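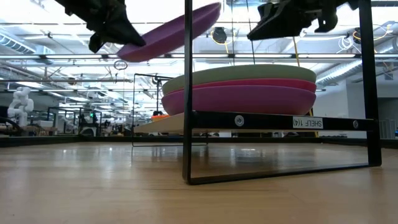
Rangement de la vaisselle avec deux pinces, une assiette magenta entre les deux, une pile de trois assiettes sur l'étagère.

Accueil | Forums | Entraide | Matériel | Tutoriels | Connexion

Kit Andier à deux bras pour manipuler de la vaisselle : est-ce que ça vaut la location ?

Colette Carré
février 2019

Bonjour à toutes et à tous,

Je m'excuse d'avance pour la longueur, je n'ai jamais su faire court ! Je m'occupe de l'atelier de démonstration d'un petit centre de formation aux métiers de la restauration collective, et nous aimerions montrer à nos stagiaires ce qu'un robot sait faire (ou pas) avec des assiettes, des bols et des gobelets. J'ai reçu une offre de location pour le kit Andier, deux bras avec leurs pinces, une caméra au poignet de chaque côté et une caméra fixe, à 337 euros la semaine, installation non comprise. Le revendeur propose aussi la formule Nadier, à un seul bras, qui est moins chère mais dont je ne trouve pas un seul avis en français.

Ce qui m'inquiète, c'est surtout la vaisselle elle-même. Nos assiettes sont en plastique, empilées bord contre bord, et même moi je m'y casse parfois un ongle quand il faut prendre celle du dessus. Est-ce qu'une pince à deux doigts y arrive ? Et les gobelets translucides, est-ce que la caméra les voit correctement ? J'ai lu tout et son contraire là-dessus. Enfin, faut-il quelqu'un qui sache programmer, ou bien une personne patiente et curieuse peut-elle s'en sortir ? Si l'un de vous a eu le kit entre les mains, je suis preneuse du moindre retour, y compris les petits agacements.

Un grand merci, et bon courage à ceux qui me liront jusqu'au bout !

Valentin Charpentier

Bonjour Colette, et bienvenue ! Nous avons gardé le kit Andier tout le mois de décembre, donc je peux vous en parler assez longuement, installez-vous avec un café.

Pour les assiettes, je vous rassure à moitié. Prendre celle du dessus se fait bien quand la pile est droite et que le rebord dépasse un peu, parce qu'un doigt passe dessous et l'autre vient serrer par-dessus. Quand elles sont emboîtées de près, la pince en attrape volontiers deux. Nous avons fini par les présenter une à une sur la table, et sur 100 prises nous en avons réussi 83, ce qui m'a paru très honorable pour des débutants comme nous. Pour la mise en rayon, avoir deux bras change vraiment la vie : l'assiette peut être tenue et redressée des deux côtés avant d'arriver sur la tablette.

Les gobelets translucides, c'est une autre histoire, et je vous conseille de regarder votre éclairage avant tout le reste. Une lampe au plafond fait un point blanc très vif au fond du gobelet, et chez nous le logiciel prenait ce reflet pour un bord. Les couleurs franches aident beaucoup.

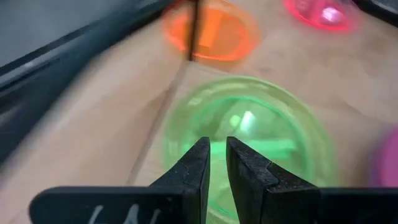

Pensez aussi à laisser de la place entre deux gobelets, car les doigts sont plus larges à la base qu'à la pointe et l'on renverse facilement le voisin en descendant. Je parle d'expérience, j'ai passé une matinée entière à les ramasser par terre (ma collègue en rit encore). Pour la programmation, non, pas besoin d'être informaticien. On guide les bras à la main, on enregistre, on recommence, et la notice est correcte jusqu'à la page 57, après quoi elle passe en anglais sans prévenir.

Un dernier point sur l'installation : faites-la chiffrer par écrit. La nôtre avait été facturée à part, calage des caméras compris, et j'aurais aimé le savoir plus tôt. Dans l'ensemble je le relouerais avec plaisir, surtout pour un public de stagiaires, ils étaient ravis.

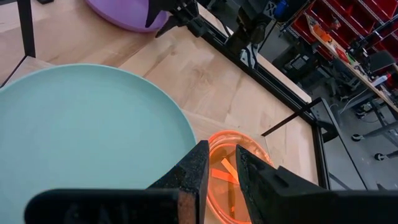

Hsiu-ying Tsang

Moi j'ai eu le Nadier, un bras. Ça va pour les gobelets et les bols, pour les assiettes je ne le prendrais pas. Demandez des doigts de rechange, les nôtres se sont abîmés aux pointes.

Sandrine Brunet

Bonsoir Colette ! Je rejoins Valentin sur presque tout, sauf sur la facilité de la prise en main. Chez nous il a fallu deux bonnes journées avant d'obtenir un geste propre, et je crois qu'il vaut mieux le dire à votre direction avant de signer pour une seule semaine. Négociez la deuxième, ils acceptent souvent une remise. Et prévoyez une table bien stable, la nôtre bougeait d'un rien et tous les gestes enregistrés la veille tombaient à côté. Tenez-nous au courant, ça m'intéresse beaucoup de savoir ce que vos stagiaires en penseront !

Ce site utilise des cookies pour mesurer son audience et mémoriser vos préférences. Accepter | Refuser | En savoir plus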